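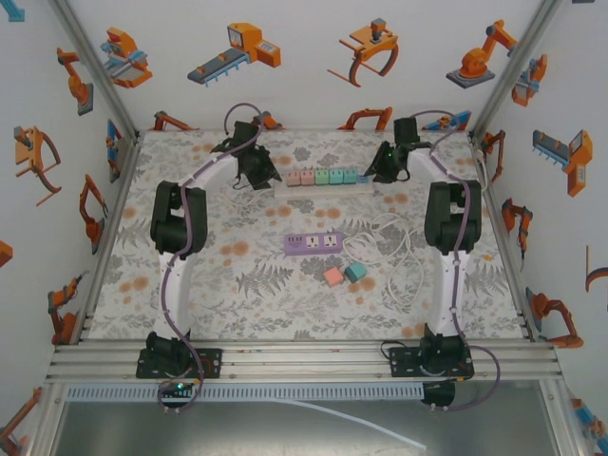

Fig. 1. Celda bimanual, cámara fija. Regleta larga con adaptadores entre las dos pinzas, regleta lila en el centro.

Tema 9 — Coordinación de dos brazos: del punto de agarre a la trayectoria
Apuntes de clase, versión sin revisar. Prof. Nipon Rungrueang

Repaso rápido. Dos brazos, un solo planificador. Estado conjunto q = (q_izq, q_der). Planificar cada uno por su lado y luego sincronizar: barato, pero falla justo donde interesa, en la zona central compartida. En la fig. 1 las pinzas quedan enfrentadas con poco hueco entre ellas. Ahí el margen de colisión manda.

1. Percepción
Mantel estampado = fondo malo para segmentar por color. Los rosetones naranja claro se confunden con el cubo salmón si el umbral es ancho. Usar profundidad primero, color despues. Los dos cubos se tocan: un clúster euclídeo ingenuo devuelve un solo objeto. Separar por tono dentro del clúster.
Las paredes llevan dibujos de máquinas, incluidos brazos naranjas. Recortar la nube al volumen de la mesa ANTES de pasar el detector.

2. Objetos deformables
Cable blanco suelto a la derecha de la regleta lila. No modelarlo como caja, sobra volumen y el planificador no encuentra camino. Opción de clase: polilínea con radio, actualizada en cada ciclo. Ojo también con los cables morados de los propios brazos, hacen bucle por encima de las pinzas. En el URDF no están. Añadir cápsulas a mano — Kamonchanok tiene el fichero.

3. Planificación
RRT-Connect en el espacio conjunto, 12 dimensiones (sin contar pinzas). Límite: 2000 iteraciones, si no hay solución se cambia el par de agarres, no se sube el límite. Distancia mínima entre pinzas como restricción dura. Suavizado al final y volver a comprobar colisiones, que se olvida siempre.

4. Control
Fase libre: posición. Con las dos pinzas sobre el mismo objeto: impedancia, uno guía y otro sigue. Rigidez baja en el eje que une las pinzas o pelean entre sí.

Práctica (entrega 30 de septiembre de 2026, por parejas)
Con el simulador Dedo, misma disposición que la fig. 1:
a) segmentar los dos cubos por separado
b) plan para levantar la regleta larga por los dos extremos
c) repetir con el cable como obstaculo y comparar tiempos
Dudas del simulador a Amnuay Wiriya, las de la nube de puntos a Kamonchanok Ratanaporn.

Pendiente para el próximo día: calibración mano-ojo con dos bases sobre el mismo perfil.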